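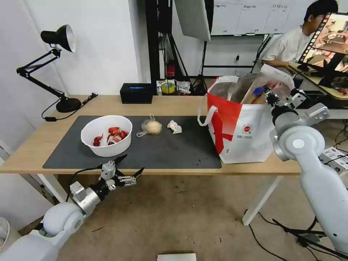 Visit report: the joint customs post at Clastberg

The post at Clastberg handles road freight between Dalen and Revodska under the Driturlow Protocol, which placed officers of both states in one building. The visit took place in February and lasted 2 days.

Legal basis

The Protocol has 9 articles. Article 4 lets each side apply its own customs law inside a shared control zone. Powers of arrest are excluded, so a person detained by one side's officers must be walked to that side's half of the building. Disputes go first to the shift heads, then to a joint panel that sits in Driturlow.

Operation

On the first day the post cleared 394 lorries. Papers are checked once, at a double desk, and both stamps are applied there. The two databases are still separate - an officer reads the entry from one screen and types it into the other.
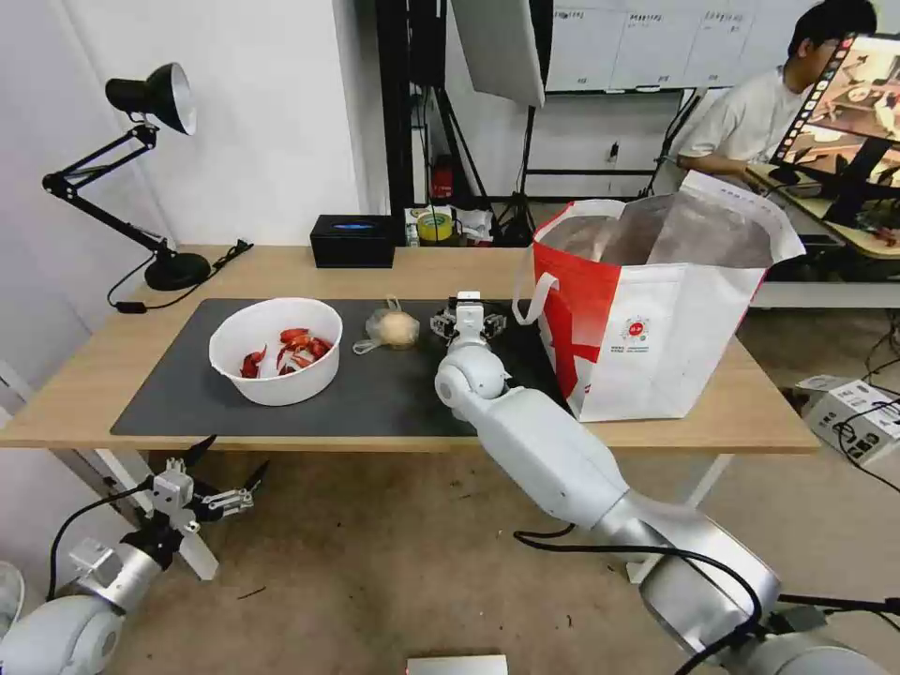 Revodska has asked for a direct link between the two systems. Dalen's position is that this would need a change to its data law, and no bill has been tabled. Until then the retyping stays, and 8 clerks per shift are assigned to it.

Points for follow-up

The Protocol has no clause on what happens if either state leaves the wider trade area. Officials on both sides said the question had been raised at the last panel session and deferred. The minutes have been requested from Driturlow.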